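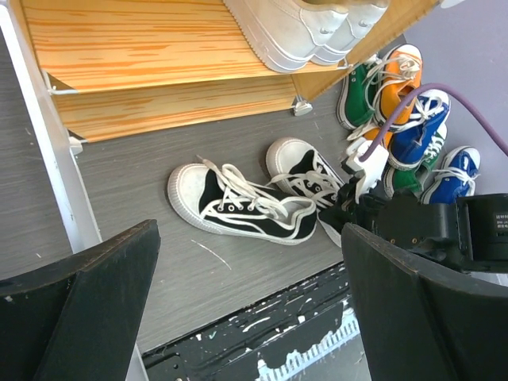 May, wood finish log, batch 192

Oil over water stain, second try. Stellan Lunde swears by 2 thin coats. I swear at them. The Nordin stain still lifts on pine end grain, so I sanded back and started over.

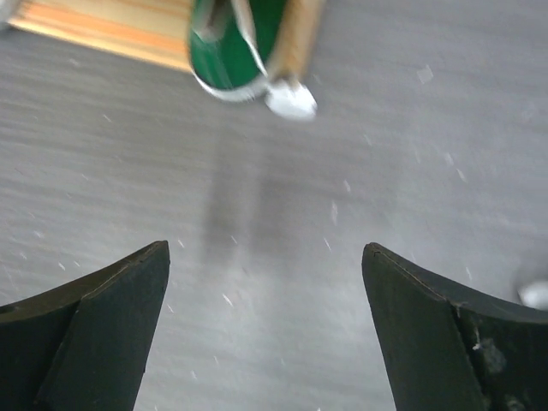 Next up is the gray wash for the Brisden order. Ottar wants it flat, no grain showing. I want the fine streaks left in, all running one way like the gray tabletop. Sample 795 goes to him tonight, 816 if he sulks.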